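Metal pin sticking out of a varnished wooden bar: glue it, knock it in, or give up?

Posted in Furniture and Repairs
Asked by Consuelo Sarmiento, Saturday, August 20, 2022

I have a flat-pack clothes stand, the Mitura, bought second hand from someone on the other side of Burport. It came in pieces in a bin bag with no instructions. The long bars are wood with an orange-brown varnish, and each one has a short metal pin poking out near the end. The pins are meant to go into holes in the uprights, I think. I say "I think" because the seller told me it "just clicks together" and it does nothing of the kind.

One of the pins turns when I touch it and can be pulled out a little way. The others are solid. When I put the stand together with the loose one at the top, the whole thing leans to the left and the bar drops if I hang a winter coat on it. Shirts are fine.

I've read three different things online. One page says fill the hole with wood glue and push the pin back. Another says never use wood glue on metal. A video says to wrap the pin in a strip of kitchen foil, and the man in it had clearly never hung anything heavier than a tea towel from his. I don't believe any of them very much.

So is this worth mending, and if so with what? I'd like to be able to take it apart again when we move in September. I have a hammer, a tube of general household glue and a drill I'm not confident with. Please don't tell me to buy a new one, I've seen the prices.

Octavio Yupanqui

Just superglue it. Did mine years ago, never moved. Two minutes. If it comes out again do it again.

Rosalía Nieto

I'd be wary of the superglue answer. It grips hard to start with but it's brittle, and a clothes stand gets knocked sideways every time someone pulls a jumper off it. "If it comes out again do it again" rather gives the game away. Each time you do it you leave another crust of old glue in the hole and the pin sits a bit further out than it did before.

The page that warned you off wood glue is half right. Ordinary white wood glue sticks wood to wood. It won't hold a smooth metal pin for long, whatever the bottle says about "all household materials". Two-part epoxy is the usual thing for metal into wood, and the cheap stuff from the market is as good as the dear one as far as I've ever been able to tell.

Before you mix anything, though, find out which part is loose. People go straight for the glue and I've never understood it. Take the bar off the stand and lay it on a towel so you don't scratch the varnish. Hold it steady with one hand, or get somebody else to, and try to wiggle the pin with your fingers. If it rocks from side to side, the hole has worn wide. If it only turns and slides, the hole is probably still a decent fit and the old glue has let go (assuming there was ever any in there, and with flat-pack I wouldn't bet on it).
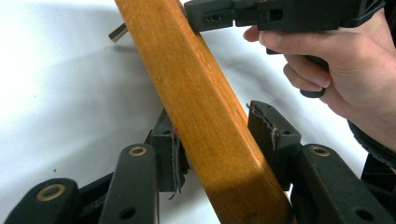 Then look at the wood around the hole in good light. A crack running along the grain changes everything. If there is one, no amount of glue on the pin will help until the crack itself has been glued and clamped, and you should leave that overnight before you touch the pin.

No crack? Then carry on:

Pull the pin right out. Twist as you pull. If it won't come, leave it, because a pin that won't come out is better fixed than you thought.

Scrape the old glue out of the hole with a small screwdriver or a cocktail stick. Blow the dust out.

Rub the half of the pin that goes into the bar with coarse sandpaper until it's dull all over. Leave the other half alone.

If the hole has worn wide, put a sliver or two of matchstick down the side with the epoxy. I know that sounds no better than the kitchen foil. The difference is that wood and epoxy set into one lump, and foil just squashes.

Push the pin in, check that it sticks out as far as the ones on your other bars, and wipe off the extra before it sets. It won't come off varnish nicely afterwards.

Leave it a full day. The packet will say 10 minutes. The packet is talking about when it stops being runny.

You'll still be able to take the stand apart, as you're only gluing the pin into the bar and never into the upright. Keep the hammer out of it. Hitting a pin in a narrow bar is how you get the crack I mentioned.

One more doubt. You say the stand leans to the left even before anything heavy goes on it. I'm not convinced a single loose pin does that. Are you sure the uprights are the right way round? On a lot of these the holes are nearer one face than the other, and if one upright is back to front you'd get a lean and a pin that has to work at an angle, and that would loosen it again however well you glue it.

Touran Nouri

Agree with nearly all of that but I'd put in a word against epoxy for something that's going to be moved. If you ever need that pin out again you won't get it out without wrecking the bar. The shop in Carrasco where I get my bits sells threaded inserts that screw into the wood, and then you use a bolt in place of the pin. You do have to drill, and you do have to drill straight. I've made a mess of one myself so take this as you like.

Also check the feet. Mine leaned for a year and it was the floor.

Consuelo Sarmiento

Thank you, all. I went and looked. One upright was back to front. I'm slightly annoyed, having spent a whole evening blaming the pin.

With it turned round the stand is straight and the bar stays up with one coat on. I don't trust it with two. The pin still turns, no crack that I can find, and it doesn't rock, so I'm going to try the epoxy without the matchsticks. I'm not drilling anything, sorry Touran, I know what I'm like.

Does it matter if the epoxy is the clear kind or the grey? The man at the hardware counter said grey is stronger, but it was also the one he had most of.

Rosalía Nieto

For this, no. Get the clear, it shows less if you smear it. And have a go on a bit of scrap first to see how fast it goes off.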